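Chapter 6
Cotton Cloth and Its Care

Most of the clothing people wear in warm weather is cotton or a blend that contains it. The fiber takes up water easily, lets air through, and stands up to repeated washing. It also wrinkles, and it can shrink the first time it is laundered if the cloth was not treated at the mill.

This chapter follows cotton from the bale to the closet. Section 6.1 covers spinning and yarn size. Section 6.2 compares woven cloth with knits. Section 6.3 deals with finishing, and draws on records from the Kanaujia mill, where Devendra Tripathi tested 200 samples for shrinkage before and after treatment. Section 6.4 turns to washing, drying, and storage at home.

Terms to know before you begin:

Staple: the length of the individual fibers
Grain: the direction of the yarns in a woven cloth
Hand: the way a cloth feels when touched
Residual shrinkage: the shrinkage left in a finished garment

Wrinkles form when fibers bend and then settle in the bent position. Moisture and heat loosen them again, and this is how an iron works. A garment left in a heap after drying will hold its creases until it is dampened or pressed. Smoothing a shirt out on a table by hand takes care of the larger folds, though soft wrinkles often stay in the body and the sleeves may still bunch.

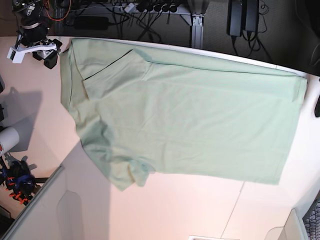 6.1 From Fiber to Yarn

Raw cotton reaches the mill in pressed bales. The bales are opened, and the fiber is cleaned and carded into a loose rope called sliver.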